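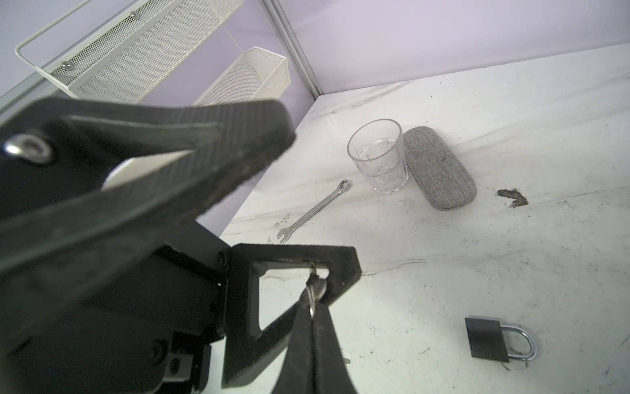 Right, so I have finally started on the garage bench, only a year after I said I would. Stage one is the top. I've gone for that white stick-on marble stuff, because I can lose a bolt on bare wood faster than anyone alive and I wanted something pale. It does work, a chrome combination wrench shows up lovely on it. What also shows up is every crease and every speck of dirt. There are long diagonal wrinkles heading off to the right, and I'm choosing to call them veining.

For those asking, the covering is the Skekance one, off the roll. It was the end of the roll so I got it cheap, which should have been a warning. Do not try to lay it on your own after tea with the radio on. You get one good go at it and then it sticks to itself, your sleeve and the dog.

Things I would do differently: wipe the bench down twice, start from the middle, use a proper squeegee and not a library card. My library card is now bent and won't scan.

Anyway! The real job is the tools. I inherited my uncle's lot when he moved to the flat and it all came in two crates and a biscuit tin. Spanners in with the paintbrushes, sockets in with the fuses, a whole layer of curtain hooks at the bottom. I've been emptying it onto the bench a handful at a time and deciding what each thing is before I'm allowed the next handful. Very slow. Quite enjoying it.

Piles so far: spanners, screwdrivers, things for the bike, things for the boiler that I'm not touching, and a pile called "ask Évan".

Évan Lecomte is the man two doors up who used to fix buses. I sent him a photo of something with a hook at one end and a thread at the other and he wrote back "throw it away" inside a minute. So that pile is going down nicely.

Spanners have been the surprise. I assumed I had a full set, because there were so many of the things. What I have is a great many of the same few sizes and not a single 10 mm. If you've ever worked on a bike or a car you'll be nodding. They go somewhere. I don't know where.

Had a look at what a decent replacement set costs and then had a little sit down. There's a 372 piece one in the Tavares catalogue that I've been back to look at more than I should. I don't need 372 pieces of anything. It comes in a case with a handle, though – and each piece has its own slot.

Not buying it. I've told myself £50 for the whole garage and the bench covering has already had a bite out of that.

Someone asked about rust. Most of it has come off with white vinegar overnight, then a scrub with an old toothbrush and a wipe of oil afterwards. Dry them properly in between, I didn't with the first lot and they went orange again by morning. And keep the vinegar well away from anything chromed, go gently there with a soft cloth and a bit of metal polish.

Storage next. I had a Flivska rail up on the wall with hooks, and it looked smashing until I hung the big adjustable on it and the whole thing came down behind the freezer. It's back up now with 4 proper screws and wall plugs. The spanners are going in a canvas roll instead, smallest on the left, and if anybody in this house puts one back in the wrong pocket I will know.

Also I'm banning the "for now" spot. You know the corner of the worktop where you put things down for now? Mine had batteries, seed packets, half a tape measure and a birthday card I never posted. Sorry Mum.

Target is to have it all done by November, when the bikes come in for the winter and I lose half the floor. Left to do: second shelf, label the drawers, sweep, take the crates to the tip at Vatthorpe, find out what the boiler pile is for.

Going back out for one more handful before it gets dark. If it's curtain hooks again I'm coming straight in.

Update: curtain hooks. And a 10 mm socket, which fits nothing I've got to turn it with. Kettle's on.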